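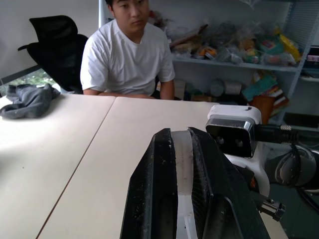 A robot gripper with two black fingers.

Why do people laugh on TV when you can't see them?

Hi, it's Melina Politis again! Last time I wrote about cartoons, and a lot of you wanted to know about the laughing you hear in funny shows. You know the kind. A dad walks into a door, and a whole crowd goes HA HA HA, but there isn't any crowd in the living room. So who's laughing?

Sometimes it's a real audience. Many comedies (grown-ups call them sitcoms, short for "situation comedy") are acted out on a big stage with rows of seats in front. The living room you see at home only has three walls! The fourth side is wide open so the cameras and the audience can look in. Microphones hang over the seats to catch the laughs.

I got to sit in one of those seats once, at a show called Parwood. It was a tiny studio with 67 seats, and I was squished in at the end of a row. The actors did one joke about a sandwich again and again, and we had to laugh every time – by the end my cheeks hurt. An episode that lasts 28 minutes on TV took us the whole evening to watch.

Before the filming started, a man named Tullio Lombardi came out and told us silly stories. His job is called a warm-up comic. He also comes back when the actors are changing clothes or the crew is moving a couch, so people don't get bored and grumpy.

Other times the laughs come from a recording. That's called a laugh track. A sound editor has a big collection of giggles, chuckles and great big roars, and picks one to fit each joke. A small joke gets a small giggle. If a huge roar came after "Pass the salt," you'd think something was wrong with your TV!

Plenty of funny shows don't use any laughing at all.

Want to try something? Next time you watch a show with laughs in it, turn the sound off for one scene and see which parts still make you giggle. Then watch it again with the sound on. My niece Lilibeth and I did this and we didn't agree on a single joke.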